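Re: [gemley-toylib] Packing plush for the Grovthorpe box

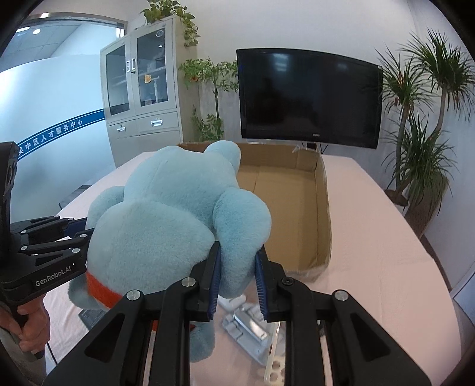 Hi all,

Thanks for the nudge, Cayetano. I've been packing soft toys on and off since June and I still get caught out by the big ones, so I'm no expert, but I'll have a go at your questions.

On 10th October, Cayetano Rivas wrote:
> Do the large plush go in the same carton as the small bits, or do
> they get their own? Last time at Dretville the lid wouldn't close
> and I ended up sitting on it. Also, do we still put a cloth down on
> the table first?

Yes to the cloth! I use an old pink one — fluff shows up on it and you can just shake it out over the grass afterwards. Any colour will do, though.

As for the big fellas, I'd give them their own carton. The light blue one is a shocker for this, all belly and no neck, and he'll lie right across a box before you've worked out which end goes in. I put the bottom in first, then fold the arms and legs across the front and press down slowly so the air comes out. Please don't haul them about by one arm, the seams on the older ones won't cop it (I've restitched 2 already and my sewing is awful).

Anything with a ribbon or a band of fabric on it, have a feel for loose threads before it goes in. Small bits go in a zip bag with the shelf number written on it, and then in the Moussa carton.

I've got tape here but I'm nearly out of labels. Has anyone got a spare sheet? I can pick up from Gemley after school drop-off.

Cheers,
Jo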